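Section 3: Setting Up the Bokdale Tabletop Paper Press

Read this section through before you unpack the press. You will need a flat table, a bubble level, a clean dry cloth and the hex key from the accessory bag. Allow time for the boards to rest overnight before the first pressing.

3.1 Choosing a place for the press

1. Pick a table that does not rock when you lean on one corner. The press weighs more when the screw is fully loaded than it does in the carton, and a weak table will bow in the middle.

2. Keep the table away from radiators, heating vents and direct sun. Paper that dries faster on one side will curl, even under pressure.

3. Check the table with the level in both directions. Correct it with shims under the table legs. Do not put shims under the press.

CAUTION: Do not set the press on a glass table.

3.2 Fitting the base and the posts

1. Place the base board on the table with the stamped Bokdale name facing you.

2. Stand the two posts in their sockets. The post with the notch goes on the left.

3. Start both base bolts by hand, then tighten them with the hex key, a little on one side and a little on the other, until neither post moves.

4. Lower the crossbar over the posts and fasten the cap nuts. Finger tight is enough at this stage.

5. Turn the handle clockwise until the platen is just above the base board. Look at the gap from the front and from the side. If it is wider at one end, loosen the cap nut on that end, press the crossbar down and tighten again.

Note: Presses sold before June have wing nuts in place of cap nuts. The steps are the same.

3.3 Preparing the boards and felts

1. Wipe the pressing boards with the dry cloth. New boards carry fine dust from the saw.

2. Stack the boards in the press with no felts between them and bring the platen down until it touches. Leave them overnight.

3. Wash new Pratalum felts once in cold water without soap and hang them flat. Do not put them in a dryer.

4. Trim blotting paper to the size of the boards. Sheets that stick out past the boards will leave a line on your work.

3.4 First pressing

1. Build the stack from the bottom: board, felt, blotter, your paper, blotter, felt, board.

2. Use no more than 3 sheets of your own paper in the first stack.

3. Center the stack under the platen. An off-center stack bends the screw, and a bent screw is not covered by the warranty.

4. Turn the handle until you feel firm resistance, then give it one more half turn.

5. Wait ten minutes and tighten again. The felts will have settled.

6. Change the blotters daily. Most handmade sheets are flat and dry after 7 days. Thin tissue may be ready sooner.

CAUTION: The press is rated for a load of 2,000 pounds. Never use a pipe or bar to lengthen the handle.

3.5 Care between uses

Back the platen off so that no weight rests on the boards. Put one drop of light oil on the screw threads each season and wipe off the excess. Store felts rolled, in a paper bag. Gikwood boards can be sanded lightly if they pick up stains; coated boards cannot.

Replacement felts, boards and cap nuts can be ordered from Gaete. Give the number printed under the base board with your order. 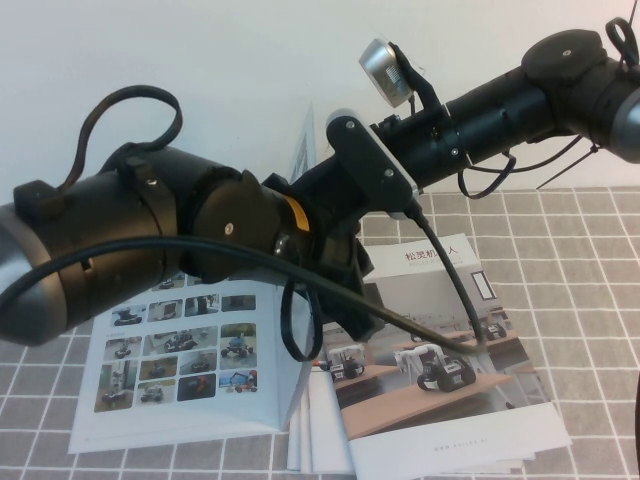
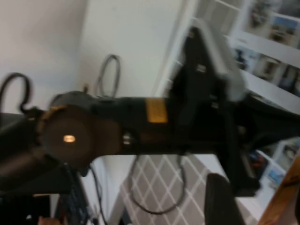 Fig. 3-1 and 3-2. Black robot arm, two views.

Section text by Roxana Quispe. Steps checked by Jeferson Falcão. Revised August 9, 2025.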